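Recovering from a Gripper Fault During Utensil Sorting

Applies to: tabletop sorting stations, Pomusska site
Software: Trandport station controller, release 2

Purpose

This procedure explains how to bring a sorting station back into service after the controller reports fault 289 (finger position not reached). The fault is raised when the fingers are commanded to close and stop short of the expected position for longer than two seconds. On utensil work the usual cause is a fork or spoon that has been gripped across its width, or a fingertip pressed against the tabletop.

Operators who have completed station training may carry out all of the steps below. Work inside the arm enclosure or on the gripper housing is reserved for maintenance staff.

Before you begin

Press the station stop button and wait for the status light to turn solid amber. A flashing light means that the drives are still powered. Do not reach over the table in this state, even if the arms appear to be still. A faulted gripper can release stored force without warning, and the second arm does not always stop at the same moment as the first.

Tell anyone working behind the station that it is out of service. Hang the lockout tag on the stop button.

Step 1. Record the fault

Open the event log on the controller and write down the fault number, the arm that reported it, and the grip force shown at the time of the stop. Save the log before clearing anything. The controller keeps only the last 20 events, and a restart adds several of its own.

Step 2. Release the object

Select Manual, then Open Fingers, at the lowest speed setting. Keep both hands outside the marked area while the fingers move. If the object does not come free, raise the arm in small increments and try again. Do not pull on a utensil that is still held. Forks need particular care, as a tine can lodge between the finger and its pad and spring loose when the grip opens.

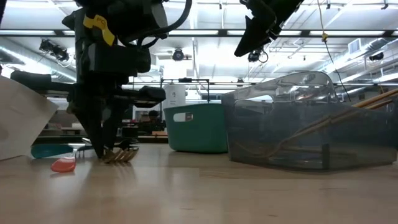 If the fingers do not respond to two commands in a row, stop and call maintenance. Repeated commands heat the motor and may turn a simple jam into a damaged drive.

Step 3. Inspect the fingers and cable

With the power off, check each fingertip for cuts, flattened areas, or loose screws. Follow the gripper cable from the connector to the first clamp. The cable should have enough slack for a full wrist turn and should not rub against the housing. A cable pulled tight can produce fault 289 with no object in the grip at all.

Replace worn pads in pairs. Pads from the older Skomska kit are thicker than the current type and must not be mixed with them.

Step 4. Check the table height

Most repeat faults at Pomusska have been traced to a table height setting that no longer matched the table. Place the gauge block on the tabletop, run Touch Check, and compare the reading with the value on the station card. If the two differ by more than 2 mm, run the height calibration again and enter the new value on the card.

Step 5. Return to service

Remove all tools and the gauge block from the table. Remove the lockout tag, restore power, and clear the fault. Run one pick at reduced speed with a single utensil laid flat and away from any container. If it completes without a warning, run a full cycle at 68 percent speed before returning to the normal setting.

If the fault comes back

A second occurrence in the same shift must be reported to maintenance with both saved logs attached. Leave the station stopped and tagged until it has been released in writing.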